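Umura sets equipment budget for towel folding

Utville, 11/24/25. Umura will buy nine hand-held grippers for its laundry site in Hjaltested. The order was agreed after a trial which began in September, with cloths and towels folded on a table. The budget also covers 300 towels and 20 hours of training for the staff. A second order, for the site in Gukside, is planned but the money is not yet decided. Suppliers who wish to make an offer can ask the Utville office for the list of requirements. Offers must state the price of spare fingers separately.

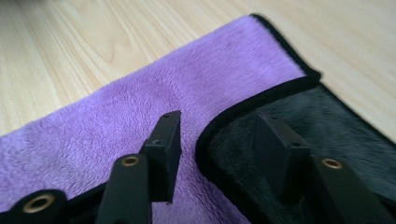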